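双臂平台夹爪选型：Flurnow 平行爪和 Clelow 自适应爪，求实测意见

楼主 灰度补偿
平台是双臂，任务以包装食品的分拣入筐为主。手上两种夹爪：Flurnow 两指平行爪，行程 79 mm；Clelow 自适应爪，开口更大，但自重多了 368 g，末端负载余量吃紧。控制器统一用 Staditico。想问长期跑下来哪种省心。

2楼 song_ctrl
平行爪。自适应爪的指尖轨迹是弧线，贴桌面抓薄件要补偿 Z 向，标定一变就得重调。

3楼 拧螺丝的老周
不同意楼上。补偿写进驱动层就完了，我这边 7 月到现在没动过参数。软包装用平行爪，夹力小了滑，大了压碎，这个更烦。

4楼 song_ctrl
滑是指面问题，换硅胶垫再谈。另外 Clelow 的力反馈刷新慢，闭合到位判断有延迟，节拍上吃亏。

5楼 Nele Van der Linden
我们用 Clelow 跑过 1,050 次抓取，失败主要集中在反光软袋，深度相机在褶皱处缺点严重，抓取位姿本身就是错的。先查相机，再比夹爪。

6楼 灰度补偿（楼主）
补充工况。 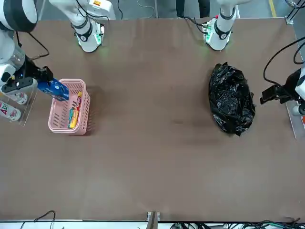 放置阶段的余量比抓取阶段更难调。行程 79 mm 对盒装件够用，麻烦在盒子夹住以后的姿态：倾斜着到筐沿上方，下放前必须先回正，否则底角容易碰沿。像这个蓝色盒子，离粉色筐的左沿很近，筐里左侧又已经顺着放了两包零食，落点只能往右偏，腕部角度也要跟着改。黑色塑料袋那类褶皱反光的目标，我同意 5 楼，先看点云。

7楼 拧螺丝的老周
回正动作放到筐外做，抬高再平移，别在沿上修姿态。透明箱里的罐子你怎么处理？侧躺的圆柱，平行爪对中没问题，箱壁的深度基本不可信。

8楼 灰度补偿（楼主）
箱壁不靠深度，位置写死，按碰撞体加进规划。抬高平移试过，单次多 2 秒，节拍能接受。

9楼 song_ctrl
2 秒还能接受？那你前面就不用卡负载了，直接降加速度上 Clelow。

10楼 灰度补偿（楼主）
降加速度是全程都慢，回正只慢一段，不是一回事。先换指垫，Clelow 留一只做对照，测完把夹力曲线贴上来。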